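Visit report: Bistum sheet metal works, October

The Bistum works occupies two bays beside the canal and takes in coil and flat sheet for cabinets, ducting and storage bins. Our group met at the gate at 9.40 and was taken round by Amarachi Idahosa, production engineer, who has run the folding section since the second bay was built.

The tour began at the goods-in rack. Galvanised sheet arrives in packs of 50, interleaved with paper, and each pack is weighed before it is signed for. Thickness is checked with a micrometer at three corners. Packs outside tolerance go back on the same lorry if it has not left.

Blanks are cut on a guillotine and then punched. The punch press was down for a tool change during our visit, so we saw it with the guards open. Changeover takes 40 minutes, most of it spent on clearance between punch and die. The older press, a Clivasik, is kept for short runs and has no tool changer.

Folding is done on two press brakes. The larger has a capacity of 165 tonnes and was forming door panels with a return edge. The operator folds the short sides first and checks the angle with a protractor after every tenth part. Springback differs between packs, and the correction is written in chalk on the machine frame. We asked whether this was also recorded electronically. It is, at the end of the shift.

Joints are spot welded or riveted according to the finish. Test coupons are peeled apart by hand twice a shift and kept in a drawer. Powder coating goes out to Wyss and comes back within the week.
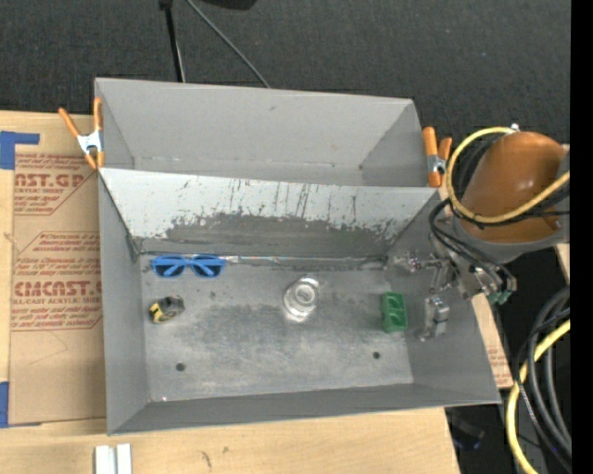 Wear on coated surfaces took up most of the discussion after the tour. Idahosa's view is that general scratching matters less than loss of finish in one place, and that sloping panels should be inspected separately from floors. A divider with fine dark scratches on its upper part and a ragged darker patch lower down, where the light surface appears worn away, would be graded on the patch. Dark residue along the seam at the foot is noted separately. The works grades on a five-point scale taken from its Grilorix inspection sheets, and returns at grade four or above are stripped.

Last stop was despatch, where 312 brackets were being packed for a ventilation contractor. The visit closed at 12.15. Ear defenders are provided, but visitors need their own safety footwear.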